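Why I Stopped Ordering Dinner to My Door

I used to get food delivered maybe four nights a week. I'm not proud of it, but I'm not going to grovel over it either, since half the people I know do the same thing and the other half are lying. You get home, you're tired, the phone is already in your hand. Twenty taps later somebody is on the way with noodles.

What got me thinking was a soup. There's a place called Kobzar a short walk from my apartment, and they do a beet soup I'd been ordering for two years without once setting foot inside. Two years! I could have told you what that soup cost with and without the delivery fee, and I couldn't have told you what color the walls were. Then the app went down one evening in January, and I put on my boots and went over there in person, grumbling the whole way.

The walls are green, by the way. And the soup came in a bowl, a heavy one, with bread on the side that hadn't spent half an hour steaming itself soft inside a bag. I ate it at the counter next to a guy doing a crossword. It was a completely ordinary meal and I kept thinking about it for days. 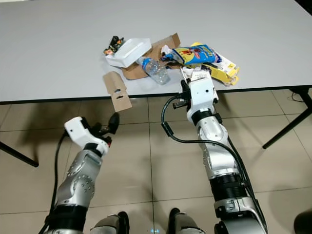
Kyrylo Levchenko
Contributing columnist, Birnarton

So here's my opinion, and you can take it or leave it. Delivery is great when you're sick, or you've got a newborn, or you can't easily get out. My aunt Vira doesn't drive anymore and those apps have made her life a lot better. I'm talking about people like me, with two working legs and a restaurant down the block, who have talked ourselves into believing that walking there is a chore.

It costs more, for one thing. I finally sat down and added up a year of it and got to 900 dollars in fees and tips alone, before a single bite of food. I'm happy to tip the drivers, they earn it in the rain. But the fees? I have no idea what I was paying for, and when I tried to read the explanation I gave up at the second screen.

Then there's the stuff it all comes in. Trays, lids, flattened boxes, those little sauce cups that pop open when you look at them wrong. I'd eat for ten minutes and then spend five more trying to cram the remains into a trash can that was already full of the last dinner. The food hardly ever looked like much by then, either. Fries do not travel. I will argue with anyone about this.

My friend Maksym Dovhaniuk thinks I've gone soft in the head. He says his time is worth something and he'd rather spend it on the couch with his kids than standing in line — and okay, that's fair, I don't have kids. But I've been on that couch with him when the order is late, and we all just sit there watching a tiny car crawl across a map. Nobody's playing a board game. We're hungry and cranky and refreshing the screen.

I've also noticed I order differently when I'm standing there. On the app I'd pile on a side and a dessert to hit whatever the minimum was. At the counter I ask what's good today and get one thing. Last month it was stuffed cabbage, and the cook came out to see whether I liked it (I did, a lot).

I still slip. There was a week in the spring when I had a cold and lived on delivered dumplings, and I enjoyed every one of them. The app is still on my phone, back on the third page behind the calculator. But most nights now I walk the 200 steps or so, say hi to the crossword guy, and carry home whatever I can't finish.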